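3.2 Furniture on the open landing

The upper landing at the Karavville site is used as informal work space, although the original plans label it as circulation. It is bounded on the open side by a dark metal railing and gives onto a lower floor that is mostly white and bright. The furniture placed there was selected by the occupants and was not part of the fit-out package. We therefore treat it separately from the fixed desks in Section 3.1, which were supplied by Givwood under a single order.

The main item is a rectangular wooden table with a honey-brown top and thin dark metal legs. It stands next to the railing on a wood-plank floor. A table of this type is easy to move, and its position is fixed mainly by what has been put on it. At the time of the survey the top held a desk lamp with a conical shade, a coil of black cable and a small white mug. A dark chair with curved armrests was placed at one side.
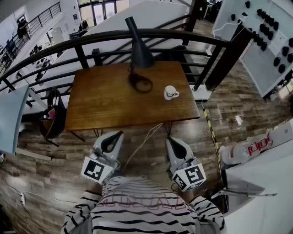

The landing survey was carried out on Mar 23, 2018, before the change of chairs on the lower floor. We recorded each surface as found. Items were assigned to one of two classes: those needed to make the surface usable for work (lighting, power leads, stands) and those brought by a person for a single stay (cups, notebooks, bags). The classes follow the Hoàng scheme used in the earlier office study, with one change. In the original scheme a loose cable is counted with the device it serves. On the landing this rule could not be applied in a consistent way, as several cables were lying on surfaces without an evident device at either end. We gave loose cable its own entry and scored it by the area it covered.

Coiled cable takes up more of a small table than its thickness suggests. A loop laid flat encloses a patch of surface that is technically free but is seldom used, because anything set down inside the loop has to be lifted out again when the cable is needed. For this reason the enclosed area was counted as occupied. A cable hanging over an edge was counted as zero surface area and entered in the separate column for trailing leads. Straightened cable lying along the rear edge was counted at its actual width.

The lamp raises a different question. Its foot is small, yet the working position of the shade determines which part of the top is lit and so which part is likely to be chosen for reading. During the day the landing receives light from the glazing across the open side, and the lamp contributes little. In the October visit, made late in the afternoon, the glazing no longer gave usable light at the table and the seated position shifted toward the lamp. We recorded the direction of the shade at each visit – a detail left out of the first version of the form – and kept the lamp in the usable class whether or not it was switched on.
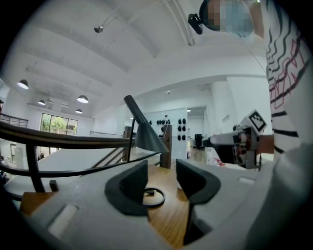

3.3 Table position and the railing

Clearances were taken from the table edge to the nearest part of the railing. The railing is not straight along its full length, and the value depends on which bar is taken as the reference. We used the inner face of the top rail and ignored the lower bars. The smallest clearance compatible with the cleaning route agreed for the site was 510 mm on the approach side. No minimum was set on the railing side, where no one is expected to pass.

Placing a light table close to an open railing has two practical effects. Small objects near the far edge can be pushed off it and may reach the lower floor. Leads can also become caught between the legs and the bars when the table is shifted. The slender legs make this more likely than the panel ends of the Givwood desks, which keep leads on one side. Of the 13 comments returned for the landing, most dealt with leads and only one with falling objects. Plasel edge clips were tried on the lower floor and held well on square edges. They have not been fitted on the landing, and we have no result for them there.

The timber posts on the stair side interrupt the metal bars and provide the only fixed points that can be identified from every seat. They were used as reference points when the table had been moved between visits. A displacement below 200 mm was treated as ordinary use and not recorded as a new layout. Larger displacements were plotted, and the surface entries for that visit were kept separate from the others.
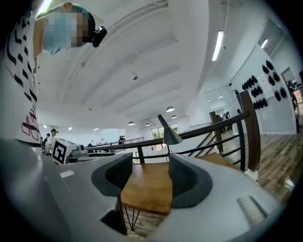 Figure 4. Landing table with gray desk lamp; dark metal railing and wooden posts behind.

The layout shown in Figure 4 was taken as the base condition for the landing. It allows one person to work seated and a second to stand at the table for a short time. It does not provide storage, and items left overnight remain on the top or are moved to the floor beneath it. The occupants asked for a shallow tray below the top. This would reduce the entries for loose cable but would also lower the knee space, and the request was passed on without a recommendation.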